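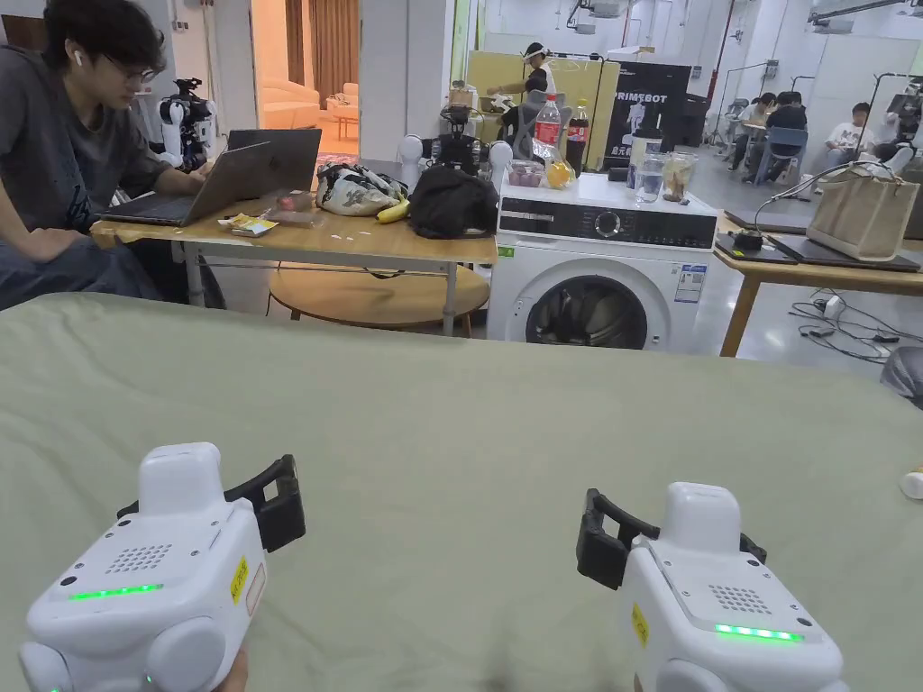

Clear the bed first, then fold

In December many of you wrote to me about folding clothes on a bed. The question was always the same: why does the shirt look good for one minute and then become a ball again? I have thought about it, and I want to share what works for me.

First, put a plain sheet over the bed and pull it toward the corners. It does not need to be perfect. My own sheet is sage green, and on this color I can easily see where a sleeve is hiding.

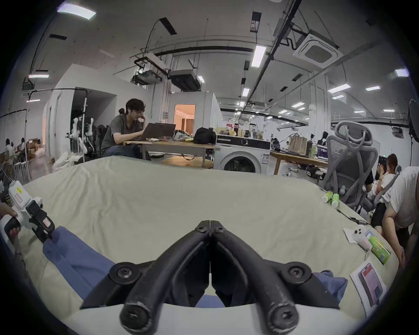 The second point is the small things. Tubes, cables, chargers, leaflets — they all come to the bed and they stay there. Please move them to one side before you open the first piece of clothing. I did not do this for years, and I folded a cable into a sweater more than once.

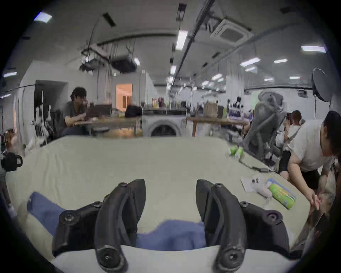 Gus Whitlock
Home Tips Editor, Vurcombe Newsletter

When one side is free, lay one piece only. Take it by two corners, lift it a little, and let it come down flat. If it is crumpled, do not pull hard. Open it from the middle with both hands and go slowly to the edges.

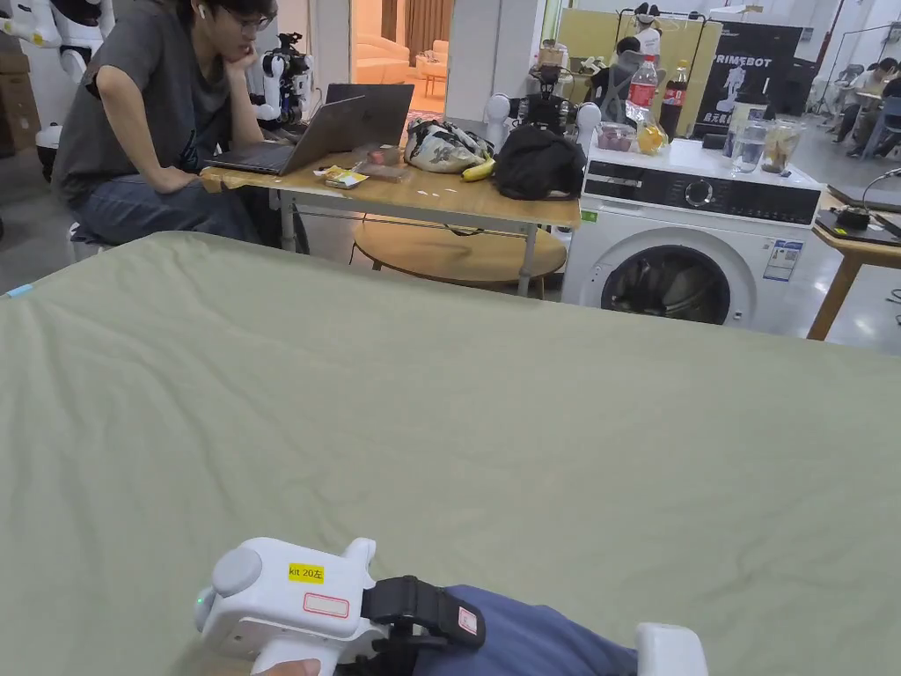

After the last piece I smooth the sheet with my forearm and look for what I forgot, usually one sock. Then the small things go back to their drawers — not to the bed again, please.

Next time I will write about fitted sheets, which many readers asked for. Send me your own method before then, in 300 words or less.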